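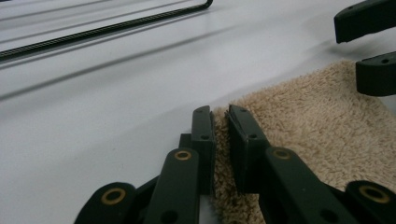
A terry-cloth towel held in one of the club's hand-held grippers at the Brillumthorpe workshop.

Home | Local | Schools | Business | Opinion

Student robot club bets on towels, and 1,548 tries

By Joonas Heinonen
March, 6:40 p.m.
11 comments | 147 shares

BRILLUMTHORPE - A student robotics club says it will have a machine folding bath towels by the end of the school year. So far the folding is being done by students.

The project, called Plutesen, has eight members who meet after class and take turns at a white table with a pair of black plastic grippers, one for each hand. They pick up a towel, fold it, shake it out and start over. Each round is recorded, and the recordings are supposed to teach a robot arm to make the same moves.

The club says it has logged 1,548 folds since the fall. Of those, 147 were thrown out because the towel slipped or the recording stopped early. The rest have been used to train a program that has yet to fold a towel from start to finish in front of visitors. At an open evening this month it was shown only in a computer simulation, where the cloth moved more like cardboard than cotton.

Members say cloth is hard because it never lands the same way twice. That is a fair point, and plenty of better-funded labs would agree with it. It is also a reason to wonder about the schedule. The club has one arm on loan from Comivow, a local parts supplier, and the loan runs out in 11 weeks.

Comivow's name is on the club's T-shirts and on the banner by the workshop door. The company would not say what it expects to get out of the deal, or whether the loan could be extended.
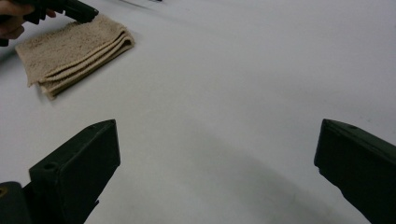 Abou Zeid said the club had never promised a product and that the towels were picked as a problem the students could fail at cheaply. A finished fold would be nice, Abou Zeid added, but the grade depends on the written report.

The poster in the school lobby is less careful. It says "Laundry, solved" in large letters - with no mention of a report.

The students do seem to be learning something. Several have rebuilt the finger pads more than once, and the club keeps a log of every change, which it let this reporter read. The entries are frank. One from the winter reads, in full, "Worse than before."

A public demonstration is planned before the arm goes back. The club has not said how many towels it will attempt.

Share | Print | Comments (11)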